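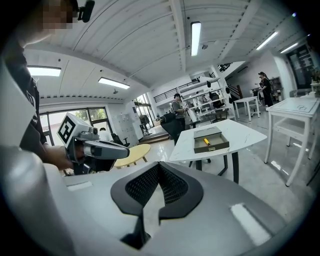 Zikameo Ene storage box, review after half a year of use
By Hendrik Smits
November 2024

I bought the Ene in May, when we moved our small workshop to the new hall in Plollville. The hall is large and bright, with shiny floors and several tables which everyone shares. For people this is pleasant. For small tools it is a bad place. A cutter that you put down on one table in the morning is on another table after lunch, and by the end of the day it is in a coat pocket.

So I wanted a box that can stand open on a table the whole day and still look decent. I did not want a toolbox with a big handle and compartments for screws, I already have one of these at home and it stays in the car. The Ene is sold as a "desk and bench box", and I think this name is fair. It is a low box with a lid, and a shallow tray that comes forward. It weighs 796 grams on our postal scale, without anything inside.

First, the lid. It opens all the way and lies flat at the back. I have used boxes where the lid stands up at an angle and falls on your fingers when somebody bumps the table. With the Ene I never had this problem. The price of it is space: the open box needs almost double the depth of the closed one. On our big white table it is no difficulty, but on the small square one it takes so much room that you cannot put a laptop next to it. Please measure your table with the lid open before you order. I did not do it, and I was lucky.

The tray is the part I like most. It is shallow, and this was my main doubt in the shop. Now I find it a good thing. A tool lies in it on its side, you see it immediately, and nothing can hide under something else. For a knife, a marker, a short screwdriver or a folding ruler it is right. For a hammer or a roll of wide tape it is not, and you should not try to force the lid down over them. A colleague did this with a roll of tape in the first week and the lid has closed a little unevenly after that. It still closes.

What I miss in the tray is some kind of lining. If you carry the box from one table to another with only one or two tools inside, they slide from corner to corner and make an ugly noise. I cut a piece of thin felt for it in the summer, which helped, but after some weeks it was dirty and I took it out again. For a box in this price class a simple washable mat should be included. I wrote this to Zikameo and received a friendly answer that they "will consider the suggestion".
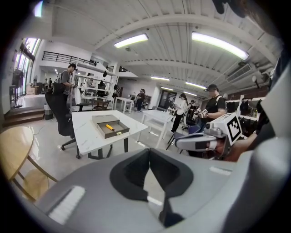
The second thing is the color. On the website it was called stone, and on my screen stone was a warm beige. The box that came is darker and more gray, and it changes with the light. Near the tall windows it looks a little green to me, and farther inside the hall it turns more to brown. I do not mind this, it is a calm color and it does not show dust. But if you want to match it with other furniture, ask for a sample first. The advantage of such a muted color is that a yellow handle is very easy to find in it. I have started to buy tools with bright handles for this reason only.

Cleaning is easy. I wipe the outside with a damp cloth and the tray with a dry brush. The inside corners collect some dirt and you need the brush for them, a cloth does not reach. After half a year there are a few light scratches where the tray moves forward and back, and one small mark on a corner from the day when I dropped it on the steps.

I should also compare it with the Godenard box, which many people will look at together with this one. We had a Godenard in the old workshop. It is deeper and it holds more, and it has a real lock. It is also heavier, and everything in it ends up in one pile at the bottom. If you must leave tools overnight in a room where strangers can come in, take the Godenard. If you want people to put a thing back where they found it, the Ene works better. A person who sees an open tray on the table will place the knife in it without thinking. With the deep box they had to open the lid first – and so they did not.

About the online ratings: when I ordered, the shop page showed 2,151 reviews, and 1,967 of them were positive. I read the negative ones before I paid. Many were about late delivery, and a few were about the tray being stiff. Mine was stiff too for the first days. It became smooth by itself, and I did not use oil. I would advise against oil in any case, it attracts dust and goes onto your papers.

My rating is 4 out of 5. I take away one point for the missing mat and for the color name on the website. I have ordered a second Ene for the round table, where the measuring tools are kept at the moment in an old cookie tin. When it arrives I will check if the tray is stiff again, and add a line to this review.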